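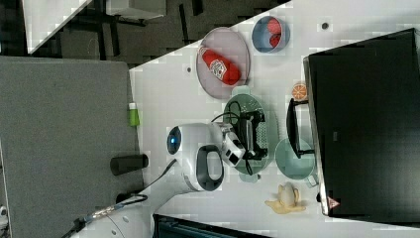 The Ukside Cat Register is a municipal scheme for recording, neutering and feeding the free-roaming cats of Ukside, a harbour town of 2000 people and, by the first count, 400 cats. It was proposed in June by the councillor Carolina Barros, after a dispute over fish scraps had taken up three consecutive meetings.

Under the register, each cat is trapped, examined by the town vet, Brijesh Shukla, neutered, ear-tipped and returned to its own street. Cats that have been through the process once are seldom fooled by the trap again, though several have gone on visiting it for the sardines.

Feeding is confined to 4 stations, all on public land. Householders may still feed a cat at their own door, in which case the by-law regards them as its owner — a clause that ended a good deal of casual generosity overnight.

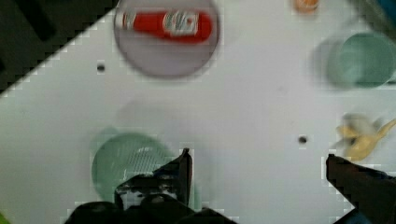 The scheme has had its critics. Idris Yorath, a birdwatcher, argued that returning a cat to the dunes did little for the terns, neutered or otherwise. Miroslava Jelínek, writing in the local newsletter, objected to the numbering of animals that already had perfectly good names, and in most cases five or six of them. The register now has a column for names. It is the widest on the page.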